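How do you teach a robot to tidy up?

Have you ever tried to explain to somebody how to tie a shoelace without using your hands? It's horrible! You say "loop it round" and they say "round what?" and in the end you just grab the laces and show them. Robots are a bit like that. You can't simply tell them how to pick up a sock. You have to show them, over and over again.

My name is Selina, and I try out gadgets and kits for this page. This time I've been trying the Morsy kit, made by a firm called Rinstead. It comes in a big padded case, and inside are two grippers that you hold in your hands. Each one has two fingers that open and close when you squeeze, like the tongs you use for sausages at a barbecue, and a small camera that watches what the fingers are doing.

So where's the robot? There isn't one in the case! You do the robot's job first, using robot fingers. You pick things up, put things in boxes, take them out again, and the kit remembers how you moved. Later on, all of that can be given to a real robot arm with the same sort of fingers, and it learns from it. It's a bit like a recipe book, only the recipes are made of movements.

I had a go at packing and unpacking a cardboard box. My first try was dreadful. Your own fingers can feel when something is slipping, and they bend round it without you even thinking. Gripper fingers don't bend like yours do. I dropped a packet of tissues four times and said a word I'm not going to type. 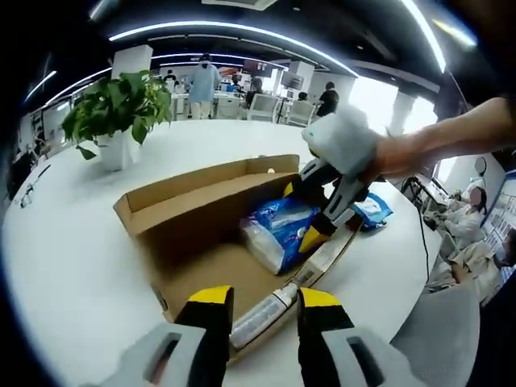
Soft, crinkly bags are the hardest. A wooden brick stays the same shape whatever you do to it, but a plastic bag squashes and slides and folds itself up, so every single grab is different. That's why a robot needs to see so many of them. Dirk Dijkstra, who looks after the kits at Rinstead, told me that their box-packing lesson has 2,143 goes in it, and 248 of those went wrong. They keep the wrong ones too – it helps to know what a mistake looks like.

It's easier with two people, by the way. Sorin, my partner for the afternoon, held one gripper and I held the other, and we took turns so that we didn't bash into each other. (We did bash into each other.)

Would I want one at school? Yes, but you'd need a grown-up to set it up, and the instructions are rather long. The grippers are also a bit heavy, and my wrist was tired after half an hour. I'd like a smaller pair for smaller hands, please, Rinstead!

If you want to try the idea at home, get some kitchen tongs and an empty box. Pick up a pencil, a sock and a bag of pasta, and put them in one at a time. Then try it with your other hand. The sock is fine. Good luck with the pasta.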